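19 September 2024
By the Clernano desk

Clemanis Market drops its plastic bags

I finally made it over to Clemanis Market on Lynch Street this week, and the talk at the register was all about bags. The store stopped handing out plastic ones on the first of the month, and you now get 2 choices: bring your own shopping bag or pay 20 cents for a paper one.

I'm pretty happy about it, even if I walked in with nothing and had to carry six lemons and a jar of pickles out in my arms (I made it to the car, thank you very much!). The Brernstead branch has been doing this since January and the lines there move just fine.

My trouble is the packing. I throw everything in, the bread goes flat and I find the eggs under the potatoes. So I've been practicing at home – heavy stuff at the bottom, one hand holding the bag open while the other one goes in.
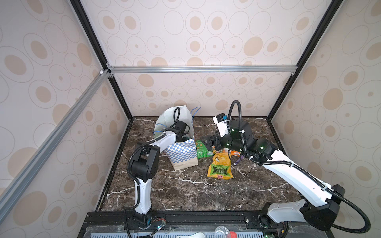 I'm down to four bags for a full week of groceries, and I keep them by the front door now so I can't walk past them. The store says the paper ones will stay at the same price through January.

Comments

pattycakes: Put the bags back in the trunk the minute you unload. Only thing that works for me.

dl_lynch: 20 cents is fine but the handles rip.

morrow6: Does the Brernstead one still take bottle returns?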